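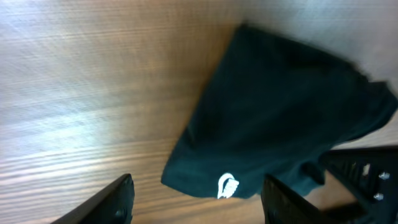 Femholm, April

Progress report to the Takács Fund
Clothing Reuse and Household Skills Project
Submitted by Chaimae Helmy, Project Coordinator, Wuline Community House

Summary

The project is on schedule in its sorting and folding work and behind schedule in mending. Since the last report, the folding table has been in use at every session, the written folding guide has been revised, and the first group of participants has completed the basic course. The delay in mending is explained under Work Still Open. No change to the approved budget is requested at this time.

Sorting and intake

Donated clothing continues to arrive mostly in mixed bags. Garments are now sorted first by type and then by size, where in the previous period they were sorted by size alone. The change was made at the request of the distribution desk, which receives more requests for T-shirts and children's pants than for any other items. Shirts with a small printed logo, such as the dark green garment on the table, apparently a shirt, are accepted and placed with the plain shirts. Shirts carrying large slogans or the names of events are set aside and reviewed at the end of the session.

Stained items are still a concern. The intake sheet has been changed so that the person receiving a bag marks on the spot whether anything in it needs to be washed again. Before this change, such items were often found only after folding had begun, and the work had to be repeated.

Folding instruction

The basic course consists of 4 sessions. A total of 19 participants enrolled and 2 withdrew before the second session, both because of changes in their working hours. They have been offered places in the next course.

The course begins with knit shirts, which participants have found harder than expected. A soft knit does not hold a crease well, and a shirt that has been lifted from one side tends to gather there and must be laid out again. The revised guide therefore gives a full page to spreading the garment before the first fold is made. Participants are asked to smooth the cloth from the center toward the hems, to square the shoulders, and only then to turn in the sleeves. Towels, pillowcases and pants follow in the second session. Fitted sheets have been moved to the last session at the instructors' recommendation.

Several participants asked for a method that leaves the logo or print facing up, so that shirts can be identified on the shelf without being unfolded. The distribution desk supports this, and the method has been added to the guide as an alternate fold.

Room and furniture

The wooden table remains in the main workroom. Its varnished surface is easy to wipe down and suits the work, although it reflects strong light, and instructors have reported glare at certain hours. Dark garments are difficult to inspect in those conditions, and small marks can be missed. The table will be turned so that participants no longer face the windows. If this is not sufficient, a plain light-colored cloth will be laid over the surface during inspection.

Shelving supplied by Trutura was installed in the storage room during the period. The lower shelves hold folded shirts and the upper shelves hold bedding. Labels have been fixed to the front of each shelf in large type.

Participant feedback

Feedback forms were returned at the final session. Most comments concerned the pace of instruction, which was considered right for shirts and too fast for bedding. A number of participants stated that they had begun using the shirt fold at home. One asked that the Saturday session start later, and the request is under consideration.

Expenditure

Spending to date stands at 67 percent of the approved amount. The largest items were the shelving and instructor hours. Printing costs were higher than planned owing to the second edition of the guide, and the difference has been covered from the supplies line.

Work still open

The mending group has not yet begun. The instructor engaged for this part of the project was unable to take up the post, and a replacement is being sought. Garments with loose hems or missing buttons are being stored in labeled boxes until the group can start. The next report will include a revised timetable for mending and the enrollment for the second folding course.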